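Apartment walk-through, September – table, outlets and snacks

I do this check every Friday evening before dinner, and Đạt Đào goes over it afterward and adds whatever I missed. We share the place, so we share the list. I started with the big table this time, mostly to get it over with!

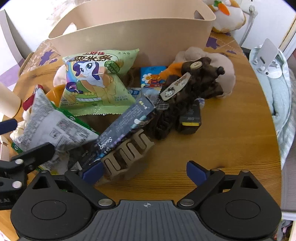
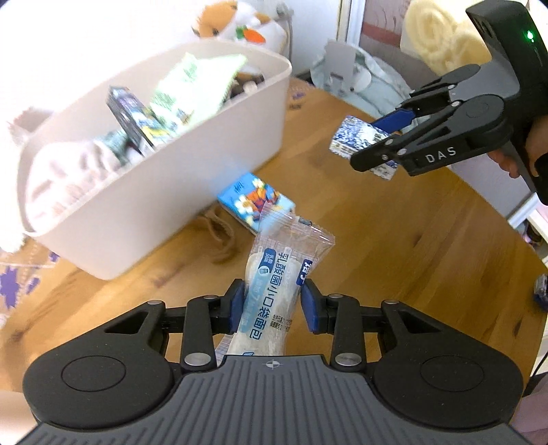
1. Tabletop clear enough to eat at
NO. I know, I know. Hair clips and snacks should never end up in one heap, and I said that last month too. Redo by Sunday.

2. Outlets and cords
OK, with a comment. The plug by the wall feels snug and the plate is cool to the touch. I'd still like the soft toys kept well back from it (the white one with the carrot especially – it keeps migrating over there).

3. Food sealed and in date
OK. I went through the snack bags one by one and squeezed the bread to make sure the wrapper was holding air. Anything opened goes in a tin with a lid from now on, please. We had ants in the spring and I'm not doing that again.

4. Small and sharp things out of reach
PARTLY. My niece visits a lot and she puts everything in her mouth. Claw clips go up on the Fairweather shelf in the hall, along with the little clips and pins.

5. Wigs and hair pieces
Needs a bag. Loose hair near food is gross and it sheds like crazy. Đạt says the Tretier pouch is big enough, so let's try it.

6. Walkways
OK. Nothing on the floor between the table and the door.

7. Smoke alarm
OK, pressed the button, very loud, sorry to the neighbors. Battery gets swapped in two months.

8. Kitchen extinguisher
Gauge in the green. Bracket is missing two screws – Đạt has some in his toolbox.

Still open: items 1, 4, 5 and the screws.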